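Gilmartin Desktop 4: Set-up Guide
Section 3: Moving in from your old computer

4 min read

Welcome back! By now you should have Gilmartin installed, your keyboard layout chosen and your first account made. This section brings over your files, your bookmarks and your mail, and it's my favourite bit of the whole guide, as it's where a bare new desktop starts to feel like home.

You'll be using Dorness, the transfer tool that comes with Gilmartin. It copies and never moves, so everything on the old machine stays exactly where it was.

Before you start

You need both computers switched on and joined to the same network, and an account on each with permission to install programs. Wi-Fi will do the job, but a network cable between each machine and the router is so much quicker for a big photo library.

Check the free space on the new machine too. Open Settings, then Storage, and look at the figure beside Home. Dorness keeps back 3 GB for its own working files and won't begin a transfer without it.

Caution: Turn off sleep on both computers. A laptop that nods off halfway will drop the connection, and although Dorness can pick up again, it has to recheck every file it has already copied.

Setting up the old computer

1. On the old computer, download the Dorness helper from the Gilmartin site and open it.

2. Choose "Send from this computer". If your firewall asks whether to allow the connection, say yes for private networks only.

3. Leave the window open. It shows a short code and an address beginning with 192. Keep both handy.

Note: The helper runs on older systems than you might expect. Kaj Thygesen, who wrote most of it, still tests each release on the laptop he had as a student, and it runs beautifully.

Setting up the new computer

4. Open the Gilmartin menu and choose Tools, then Dorness.

5. Choose "Receive on this computer". Your old machine should pop up in the list within a few seconds. If it doesn't, click "Enter address" and type in the one from step 3.

6. Type the code. Capitals don't matter.

7. Tick the things you want. Documents, Pictures and Music are ticked already — add Mail and Bookmarks if you'd like those as well.

8. Click Start.

You can carry on using the new computer while all this is going on, so do have a play with the wallpapers!

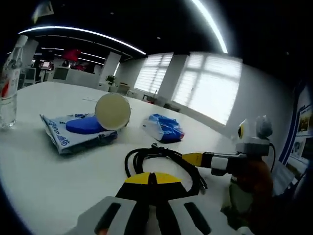
9. When the bar reaches the end, Dorness shows a report. Anything it couldn't copy is listed there with the reason next to it. Most often it's a file that was open in another program, so close the program on the old computer and click "Try these again".

10. Log out and back in. Your bookmarks will show up the next time you open the browser.

Note: Programs themselves don't come across. You'll find replacements for nearly all of them in the Ernix software library, and there are some real gems in there (the photo sorter is a joy). Section 4 shows you how to search it.

If it goes wrong

"Code not accepted": each code lasts 300 seconds. Click "New code" on the old computer and type in the fresh one.

"Connection lost": check that both machines are still on the same network. Guest Wi-Fi usually blocks computers from seeing each other, so switch to the main one.

Mail folders look empty: open the mail program and choose File, then Rebuild Index. Large mailboxes take a while to fill.

Caution: Don't wipe the old computer until you've opened a few files from each folder on the new one.

Next: Section 4, Adding software

Contact: Gilmartin Documentation Team, Pultanthorpe | © Gilmartin Project | Back to top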